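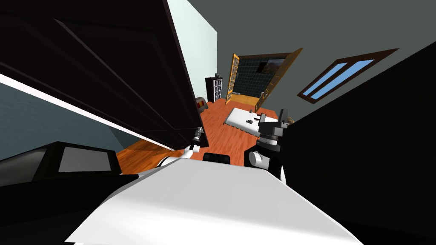 Posted by zmedve, Mar 17, 2021

Has anyone heard why the parish hall kitchen at Jisanov is still shut? We gave 361 at the soup lunch and have yet to see a tap.

tenor_two:
Kleinschmidt want 30 more days. They wanted 30 in the last newsletter too.

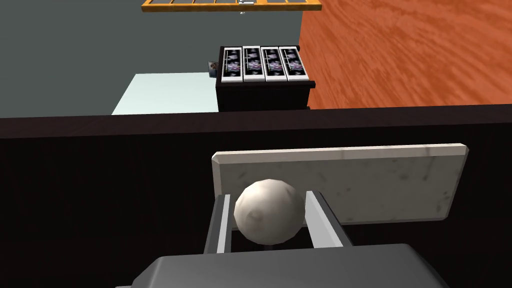
White and a bit lumpy, held between two fingers.

J. Smits:
Unfair. The drains were older than the font. I'd sooner wait than have the Lent supper in the vestry again.

zmedve:
I liked the vestry - you could hear the sermon being rewritten.
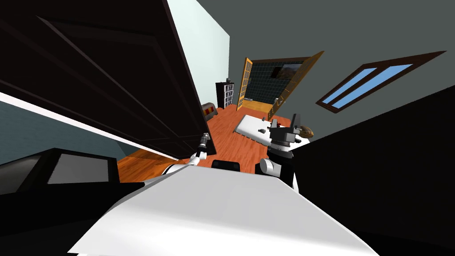
Skylight, and the glass doors at the far end.

tenor_two:
Still say we should have mended the organ first.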